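About us

G'day and welcome to Findenberg! I'm Sutrisno Sumampouw, and this is the bit of the website where I'm supposed to sound like a proper tour company. I'll give it a go, but I'm really just a bloke who likes lookouts, old jetties, fire towers and anything else you have to walk up to (or along) before you get your sandwich.

I started the walks because my cousins kept visiting and kept asking to be taken somewhere. After the fourth lot I thought, I could put a sign-up sheet on this. The first paying walk went out on 16th March with six people, two of whom were my neighbours, and we got rained on all the way to the old signal station and back. Everyone wanted to know when the next one was. So that was that, I suppose – I bought a second-hand minibus and handed in my notice at the hardware shop.

Where we go

Mostly along the coast and into the low hills behind it. The favourite is the Van Beek lookout, which has 371 steps and a bench at the top with a view right across the harbour to the breakwater. If stairs aren't your thing, the Plomico jetty is flat the whole way and I like it just as much, especially in June when the whales are heading north and the day-trippers have all gone home. We also do a longer one over the ridge to the Stesasix fire tower. It's about 20 kilometres there and back, so please bring decent shoes and more water than you reckon you'll need.

I keep a notebook of every lookout and tower I've been up, with the weather, who came along and what we ate. My favourite entry just says "fog, nothing, lovely pie". I'll read bits out on the bus if you let me. 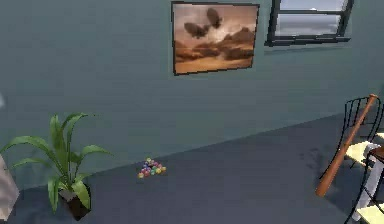
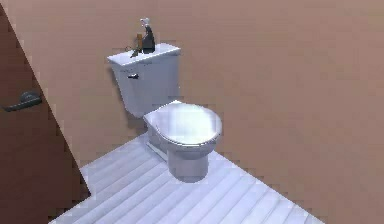

How the groups work

I never take more than 12 people. Any bigger and the ones at the back miss all the stories, and some of them are good stories! Kids are welcome on the jetty walk and the lookout, but I'd leave the fire tower until they're teenagers. Dogs can come on the jetty only, on a lead.

Morning tea is included and it's homemade. Tell me when you book if there's something you can't eat and I'll sort out a separate tin for you. We leave from the car park behind the bakery at 8.30, and I do wait a few minutes for stragglers, but only a few.

Getting in touch

The booking form is the best way to reach me. I'm out of range most of the day, so replies tend to come in the evening – if it's been two days and you've heard nothing, give me a nudge.

Recent posts
Whale season at the Plomico jetty
What to pack for the Stesasix fire tower
Van Beek lookout: is the top path open?
My date slice recipe, since you keep asking
Gift vouchers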